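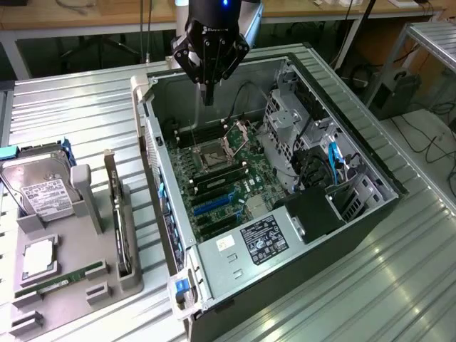
Gripper comparison, June report

Work went on with the Skyrme gripper. Of 14 card insertions, it managed seven.

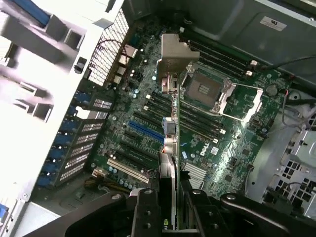

Grip force is still our main worry. The Skyrme clamps an expansion card near its lower edge, leaving the bracket end free to wander, and it wanders.

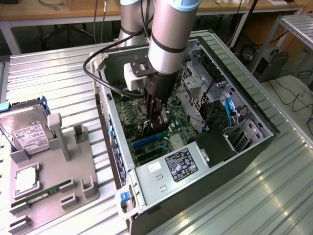 Are we over budget?
By almost £2062, mostly fingertips.

The Odow controller has logged 3138 faults, many of them the same fault.

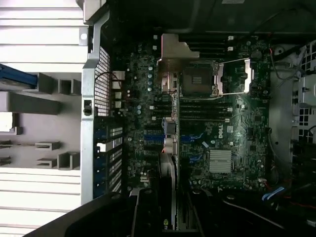
It does log them promptly. We ask to keep it until the Grolance unit arrives.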